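Talk notes – Clearing up after the chocolates
Speaker: Felicja Jakubowski

Start with the tray. Say why I begin in a corner: fewer places for small things to get lost.

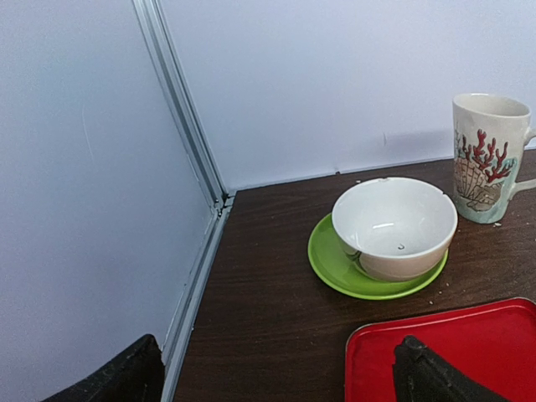

Slide 1. Red tray, brown table.

Next, the full spread. Pause before talking. Ask who would wash up first.

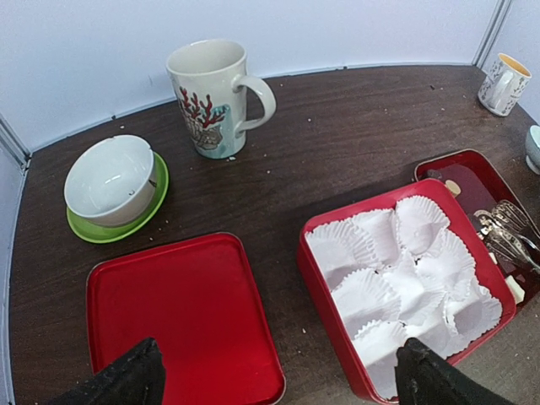

2 min

Mention the crumbs. Crumbs go last – wipe once. The paper cups stay in the tin for now. Samuele's question about recycling them can wait for the end.

Now sorting. Light and dark pieces go in separate rows.
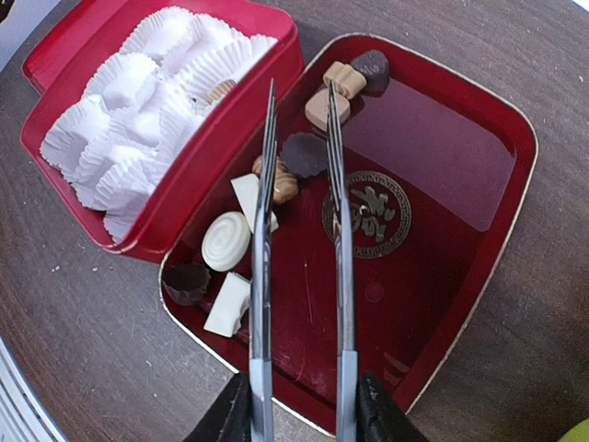 Slide 3. Chocolates in the tray, paper cups in the box.

Skip the storage part if we are past 11 minutes. Finish with the dishes: bowl and saucer move together, mug by itself.
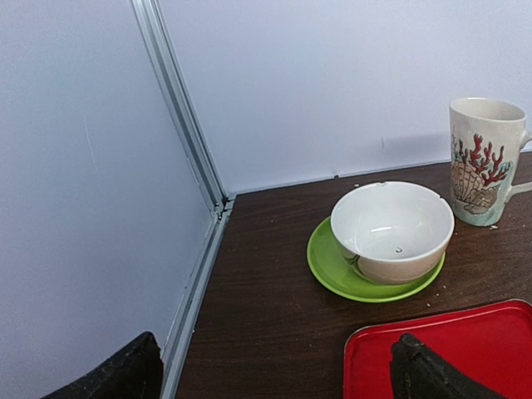

Slide 4. Bowl, green saucer, coral mug.

Hand over to Raffaele for questions.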